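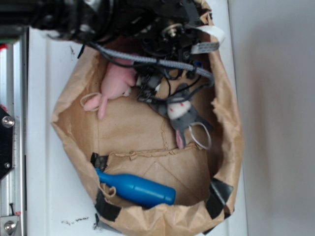

### 4.3 Demonstration during the open day

The measurements in Section 4.2 were made with only the authors in the room. In April the same task was shown to the public during the open day of our workshop in Abu Hammour. We report this demonstration separately, as the conditions were less strict and the results should not be mixed with the earlier ones. It nevertheless gave us information that we had not obtained in the quiet weeks before.

The task was to take a soft object out of an open paper bag. A bag is a more difficult container than a box. Its walls give way when they are touched, its bottom is not flat after a few attempts, and the opening changes its form during the day. In the trials of Section 4.2 we replaced the bag after each series. During the open day we kept one bag for a whole session, so that visitors could follow the work without long breaks. Black tape was stuck at the rim, and the crumpled edge between the strips was left as it was (Figure 3). The arm came down into the bag from above. For the visitors we used small plush toys, among them a grey and white mouse with red eyes and a pink tail, and a blue plastic bottle was placed in the same bag as an object which the arm should leave alone.

The session started at 9 in the morning. Randa Najjar explained the task to each group and then asked one visitor to choose where the toy should lie. This was not in our original plan. It was added after the first group, when a boy asked if the robot "already knows the place", and we found the question quite reasonable. From then on the position was decided by the visitors, and the operator started the attempt without correcting it. The control programme, Mositz, was the same version as in Section 4.2 and no parameter was changed between the groups.

In total 240 attempts were recorded. We counted an attempt as successful when the toy was lifted completely over the rim and held there for 3 seconds. With this rule, 150 attempts were successful. The rate of 62.5 per cent is lower than the rate we reached without visitors, and we see two main differences between the situations. The first is the placement. Visitors liked to put the toy close to the wall of the bag, often under a fold, and the authors had seldom done this themselves, although no instruction forbade it. The second is the age of the bag. Towards the end of the session the paper had become soft, and when the fingers closed near the wall they sometimes took paper together with the toy. The arm then pulled the whole bag upwards until the tape stopped it.

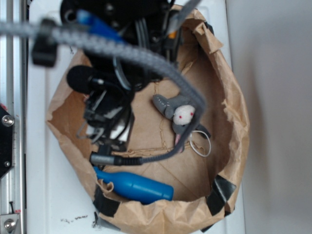 A further difficulty was the cable. On the Wikton test stand the cable is led away to the side and has little contact with the object. At our stand it has to follow the arm into the opening, and it can rest against the toy before the fingers arrive. Mositz does not treat the cable as an obstacle. In some attempts the toy was turned by it, and the planned grasp point was then on the wrong side. We had noticed this effect before, but we had considered it rare. A visitor who repairs sewing machines suggested to guide the cable through a stiff sleeve, and we intend to test this – the additional weight may be a problem for the wrist.

It was also useful to hear how people judged the attempts. Our rule knows only success and failure. The visitors made finer distinctions: they were content with a slow attempt when the movement looked careful, and they were dissatisfied with a quick one when the bag was shaken. Several groups regarded it as a mistake when the fingers touched the bottle, even if the toy was lifted correctly afterwards. Contact with other objects is not part of our score at present. Our partners at Grerketari, who operate a similar stand, had proposed such a measure last year, and we now agree with them that it should be recorded.

We must mention some limits of these data. The groups did not have the same size, and some visitors came back a second time with a clear wish to make the task harder. The light was not controlled, the door stood open for most of the session, and the choice of the toy was left to the group. For these reasons we give no comparison between the individual toys. The recordings of all attempts, including those which the operator stopped by hand, are kept with the data of Section 4.2 and are marked with the group number. Stopped attempts were counted as failures.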